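Up far too early and still buzzing, so I may as well get this down while the kettle does its thing. We won! Brophy 3, Vestska 2, away from home, on a pitch that sloped like a car park, and I was there for every soggy minute of it.

I should start with the coach, which left at half past six in the morning and smelled of bacon before we'd even got to the ring road. Fourth row, window seat, scarf on already. Everyone was gloomy about our chances (Vestska hadn't lost at home since October) and I said two-nil to us just to be cheerful. Nearly right!

The ground is a beauty. One proper stand with a tin roof, a grass bank opposite, and a tea hut that does a pie I would happily travel for again. They read the crowd out at half-time, 2,323, and a big chunk of the noise was ours. The programme says the record there is a good bit higher but I can't imagine it ever being louder than it was yesterday.

First half was horrible. They scored from a corner after nine minutes, our keeper flapping at it, and then we just couldn't string two passes together. Their number ten was lovely to watch, I have to admit. He kept dropping off into that gap in front of our back four and turning, and we never picked him up. One-nil at the break and lucky.

Then the manager moved our left back into midfield and everything changed. We equalised straight away, a scruffy one off a shin, and on the hour came the goal of the season, no arguments please. Eleven or twelve passes, a backheel, and a curler in off the post. I lost a glove.

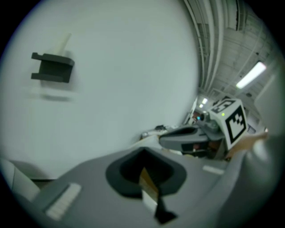

They pulled one back, of course they did, a penalty that I still think was soft. Two-all and I'd have taken the point. But on 91 minutes we got a free kick out on the right, the ball came in flat and hard, and our big centre half got his head to it. The whole bank went down the hill in a heap. My shin is purple this morning and I couldn't care less.

Felel only drew, so we're up to fourth, with Prinon at home next. I want to get there early for that one and stand behind the goal.

Voice completely gone. Must ring the club shop about gloves.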